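Halitosis

Halitosis, known to most people as bad breath, is an unpleasant odor carried on air leaving the mouth. It is among the commonest complaints brought to dentists, and among the least commonly mentioned by anyone's friends.

Causes

Most cases begin in the mouth itself. Bacteria on the back of the tongue and between the teeth break down proteins and release sulfur compounds, which smell of eggs well past their date. Dry mouth makes matters worse, and for this reason nearly everyone wakes up with some version of the problem. Garlic and onions work by another route: their compounds enter the blood and leave through the lungs, so brushing can only do so much.

Less often, the source is the tonsils, the sinuses or an illness elsewhere in the body.

Detection

People are poor judges of their own breath. Some are untroubled and should not be, while others are convinced of an odor that no one else can find – a condition called halitophobia. The Putirden household survey, run by Funmilayo Yusuf and Linnea Eide, asked 60 adults to rate themselves and then a spouse. The spouses came off worse.

Treatment

Brushing, cleaning between the teeth and gentle tongue scraping help in most cases. Mouthwash may reduce odor for a while, and mints mainly add mint. Gum disease and decay need a dentist. A Putirden pamphlet of 1889 recommended chewing parsley and speaking less, and the second half of that advice has never been disproved. 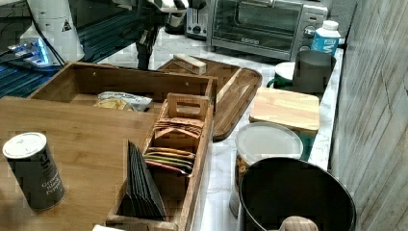
A kitchen counter with a toaster oven, a pop-up toaster and a small white bottle with a blue label.

See also

Dry mouth
Tonsil stones
Tongue scraper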